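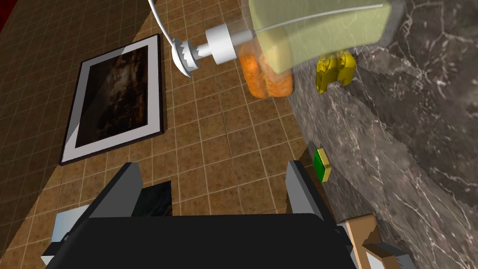

Nodummont has put out new firmware for its Plendeck pocket camera, and owners who gave up on the thing last year might want to charge it up again. The update landed in April, sits at 700 MB, and changes how the camera deals with fine repeating patterns. Brick walls, roof slates, knitwear, that sort of thing. Tan-brown square tiles with thin pale grout lines, running off at a diagonal, are just the kind of floor that used to come out shimmering on the old software. Owners have moaned about it since launch.

The fix is a new processing mode called Fine Pattern. Off by default, odd choice. You'll find it in the second menu page under Detail, below the noise settings. Stills only for now. Video is promised but no date given.

Carys Jenkins, who looks after the Plendeck range at Nodummont, told us the team had been testing since the winter. "We got a lot of emails about roofs," she said. "An awful lot of roofs. People had a point."

Other changes are smaller. Burst shooting goes up to 12 frames a second from seven, though only with the electronic shutter and only in JPEG. The self-timer gets a 15 second option. Face detection can finally be switched off with a custom button instead of a trip through the menus. And the battery readout now shows a percentage, so no more guessing from three little bars.
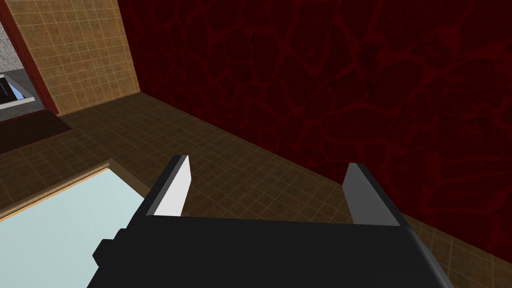
Getting the update on is a bit of a faff. Phone app won't do it, the file is too big, so you need a computer and a memory card with nothing on it. Format the card in the camera, copy the file across, put it back, hold Menu while switching on. Battery has to be at 70 per cent or more or the camera just refuses. Takes a good while and the screen goes black part way through. Leave it alone, that's normal according to the notes.

Rhydian Cadwaladr, who runs the Lougher camera shop with his brother in law Idris, has put it on the two Plendecks they keep for hire. He is happy with the roofs. Less happy with skin. "Faces go a touch waxy with Fine Pattern on," he said. "Turn it off for portraits and you're fine. Buildings, leave it on." The shop will do the update for customers who dont fancy it, no charge if the camera was bought there.

Also worth knowing: the update wipes custom settings. All of them, including lens corrections and copyright name. Write them down first. One reader, I-seul Gil, emailed to say she lost a full set of white balance presets made for a gallery job and had to start over.

No going back either, at least not officially. Once the new version is on, the camera will not accept the old one.

The older Plendeck, the one without the tilting screen, isn't getting Fine Pattern at all. Jenkins said the processor can't mange it. That model does get the battery readout and the longer timer, in a seperate and much smaller download.

Urside, which makes the clip-on viewfinder a lot of Plendeck owners use, says its current model works with the new firmware. Earlier ones it is still checking. More when we hear.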